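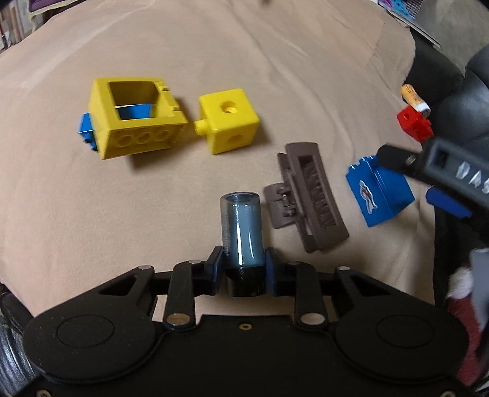 Spyros thought they should sell the boat before winter, and he told Zoi so over the phone on Sunday. The mooring in Nustovlow was up to 869 dollars, he said, and neither of them had been out since June.

Zoi let him finish. She had their father's logbook open at page 131, where he had written the colour of the water and nothing else.

"Two more months," she said.

"You'll say that again in two months."

"Probably."

He asked if the bilge pump still stuck. She said she would drive down and look.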